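4.2 Changes in the daily work

At the Panham laundry, the folding station from Kirnumico was placed beside the old table, and 11 workers were interviewed in April. Before, one person folded for the whole shift. Now the same person sorts, checks and calls for help when the arms stop. Ten of the 11 said their shoulders are less tired, but several miss talking across the table.

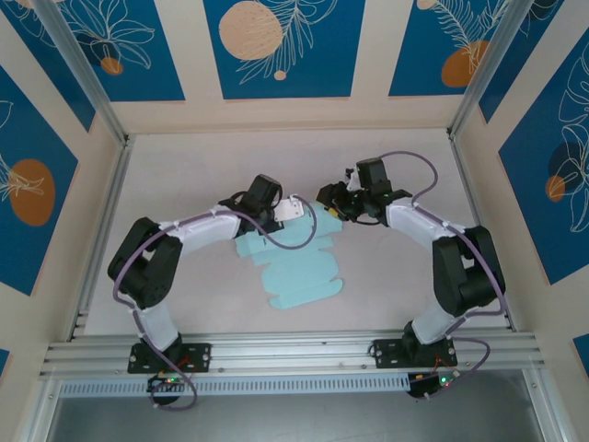
Figure 3. Two-arm station with a light blue cloth on the work surface.

One worker remarked that she is now asked to watch two jobs at once, and that her pay stayed the same. We return to this point in Section 5.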